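# Furus Playlist Logs

4 min read

Furus is a set of hourly playlist logs from Ondance, a music radio station in Bruvenbridge, transcribed from paper program sheets into plain CSV. The current release holds 1,240 logged hours and 2,209 distinct track titles. It covers the evening and overnight schedule only. Daytime sheets were kept in a different format and are not part of this release.

## Contents

- `hours.csv`: one row per logged hour, with the show code, the start time and the sheet number.
- `plays.csv`: one row per track played, in the order written on the sheet.
- `titles.csv`: one row per distinct title, after cleanup.
- `hosts.csv`: host codes and the shows attached to them. There are 73 codes. Names are not included.

All files are UTF-8 with a header row. Fields are separated by commas and quoted only when they contain one. Missing values are left blank. A blank in `start_time` means the sheet had no time written on it, and the hour was placed by its position in the binder.

## How the logs were made

Hosts filled in a sheet by hand during each hour on the air. The usual entry is artist, title and a side or cut number. Some hosts wrote the record label as well, and where they did it is kept in `label_raw`. Ditto marks were expanded. Crossed-out entries were dropped unless a later note on the same sheet restored them.

Each sheet was typed twice and the two versions were compared with Sima, a small line-by-line diff script found in `tools/`. Differences were settled by going back to the sheet. Where the handwriting could not be read by either typist, the entry is `[unread]` and the `flag` column is set to 2.

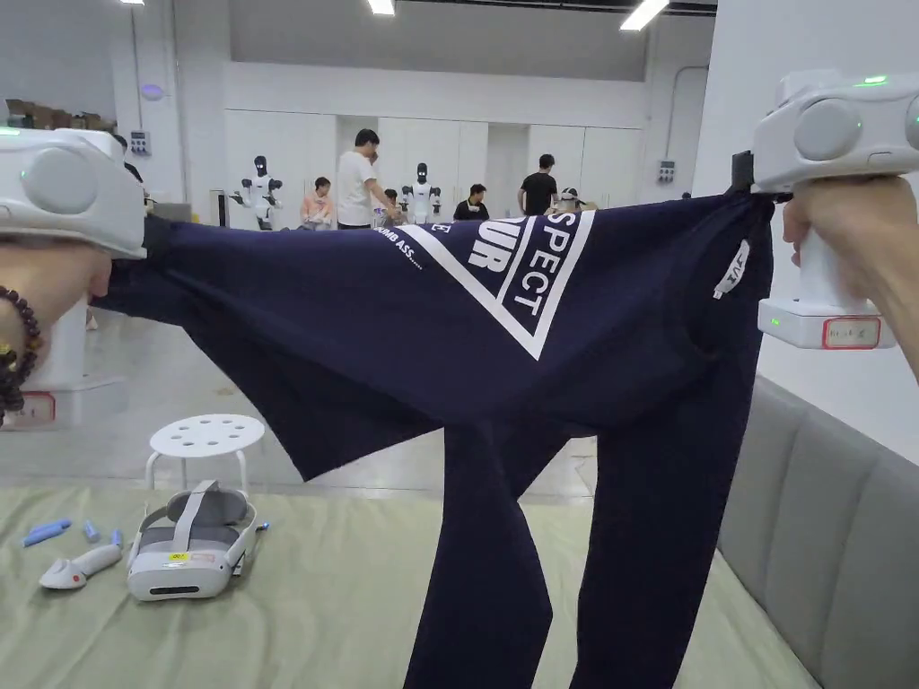
Does a row in `plays.csv` mean the track was broadcast in full?

It means the host wrote the track down. Sheets do not record fades, early cuts or tracks talked over, so play length should not be worked out from them.

## Title cleanup

Titles were matched by artist and title after removing case, punctuation and a leading "The". Live and studio versions are kept apart only if the host marked them. Medleys are one title. A tune recorded by several artists gets one row per artist, and `tune_id` links the rows.

The original spelling is always in `title_raw`. If you need to redo the matching, start there and ignore `title_id`.

## Known problems

- Show codes changed when the overnight block was split. Old codes were not mapped to new ones.
- December sheets contain long runs of holiday requests entered by artist only. These have a blank title.
- Two hosts sometimes shared an hour and used one code.
- Hours that cross midnight are filed under the day they began.

## Use

The logs suit counts of artist rotation, repeat plays and changes in a show's format over time. They are a poor source for audience taste, as request lines were noted unevenly. Please do not try to match host codes to people.

Corrections should give the sheet number and line number. Reports without a sheet number will be closed.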